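3.2. Organización de las prácticas y recogida de datos

El módulo de técnicas de fabricación se impartió en el laboratorio docente de Cosgrove, dentro del segundo curso del ciclo superior. Cada grupo estuvo formado por 12 estudiantes, con un instructor responsable y acceso compartido a la estación de litografía Jukel. Las sesiones siguieron el guion elaborado por Ormsby y McAlister para la edición anterior, al que se añadieron dos ejercicios nuevos: la calibración de puntas y la deposición de patrones lineales sobre silicio.

Antes de utilizar la estación, los participantes completaron una parte preparatoria de nueve horas. En ella se trataron las normas de trabajo en sala limpia, la manipulación de sustratos y el registro de incidencias en el cuaderno de laboratorio. El acceso al equipo se autorizó una vez superada una prueba práctica corta, corregida con la misma rúbrica en todos los grupos. Quienes no la superaron en el primer intento pudieron repetirla en la sesión siguiente.

Los registros de actividad se exportaron desde la plataforma Drarkileo. Se obtuvieron 389 entradas válidas, una por ejercicio entregado. Se excluyeron las entregas duplicadas y aquellas en las que faltaba el archivo de parámetros de la punta. La última exportación se realizó el 11 de enero de 2026 y sobre ella se calcularon todos los valores que se presentan en la sección 4.

La evaluación de cada ejercicio tuvo en cuenta la continuidad de la línea depositada, la desviación respecto al patrón de referencia y la calidad de la documentación. Las dos primeras medidas se tomaron con el microscopio de fuerza atómica del centro. La tercera fue valorada de forma independiente por dos instructores, y las discrepancias se resolvieron por consenso. El peso de la documentación en la nota final fue del 20 %, igual que en la edición anterior.

3.3. Relación con otros módulos

El ciclo incluye también un módulo de manipulación a escala macroscópica, coordinado desde el taller Pudness. Sus calificaciones no se han incorporado al análisis, dado que emplea una rúbrica distinta y no todos los estudiantes lo habían cursado en marzo, cuando comenzaron las prácticas de litografía.
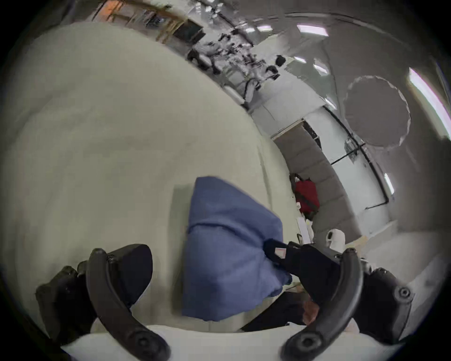

Figura 3. Pinza manual con los dedos en torno a un paño azul arrugado.

La asistencia a ambos módulos se registró por separado. En el caso de la litografía, las ausencias justificadas se recuperaron en turnos adicionales con el mismo instructor y el mismo lote de sustratos, y las entregas correspondientes se trataron como el resto. Las ausencias no justificadas quedaron sin entrega asociada y no se imputaron valores.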